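Julance data collection: pre-session inspection checklist
Site: Letton workshop, bench 3
Date: Friday, September 11, 2020
Task set: Grellirley, block into open box, teleoperated
Result: passed with comments

Settings are as issued in August unless a comment says otherwise.

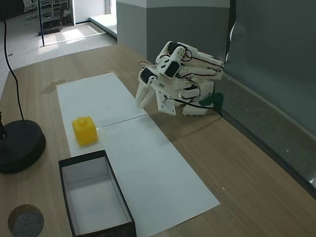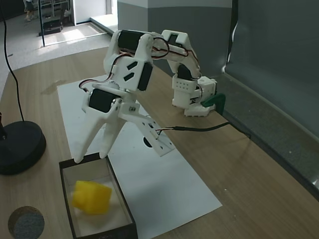 1. Arm mounting
1.1 Clamp tight, no play at the base when pushed by hand. OK.
1.2 Base position matches the pencil marks. OK. Marks are getting faint, redraw before the next block.
1.3 Clamp pad worn through. No.

2. Servos and wiring
2.1 Wires clear of the joints through full travel. OK. The loop at the elbow tightens near full reach. Not pinched, but recheck at the halfway stop.
2.2 Connectors seated. OK. Wrist connector reseated once.
2.3 Servo temperature after warm-up within limit. OK.
2.4 Zero offsets loaded and checked against the jig. Fail on first check, gripper offset was from the old file. Reloaded, then OK.

3. Gripper
3.1 Fingers close evenly. OK.
3.2 Cracks at the finger roots. None found.
3.3 Grip force setting recorded. Comment: write the value in the session log as well. It was missing from the last set and Humphreys returned the whole batch.

4. Work surface
4.1 Paper flat, edges taped. OK.
4.2 Start positions drawn from the random list, not chosen by the operator. OK. Any position out of reach is to be logged as skipped and must not be moved closer.
4.3 Box position varied between episodes. OK.

5. Cameras and recording
5.1 Exposure locked. OK. Lock it again if the daylight changes, and note the episode number.
5.2 Clocks in step across all streams. OK.
5.3 Free disk space for 200 episodes. OK. Running total before this session is 732.

6. Episode acceptance
6.1 Failed grasps kept and labelled as failed. OK.
6.2 Operator pauses trimmed at review only. OK.
6.3 Stop at 80 episodes for a break and repeat 2.1 to 2.4.

7. Stop and power
7.1 Stop switch within reach of the operator and tested under load. OK.
7.2 Arm supported by hand before power is cut. Comment: the sheet at the bench still shows the old order of steps. Replace.

Open actions: 1.2, 7.2. Item 2.4 to be raised with Humphreys, old offset file to be deleted from the bench machine.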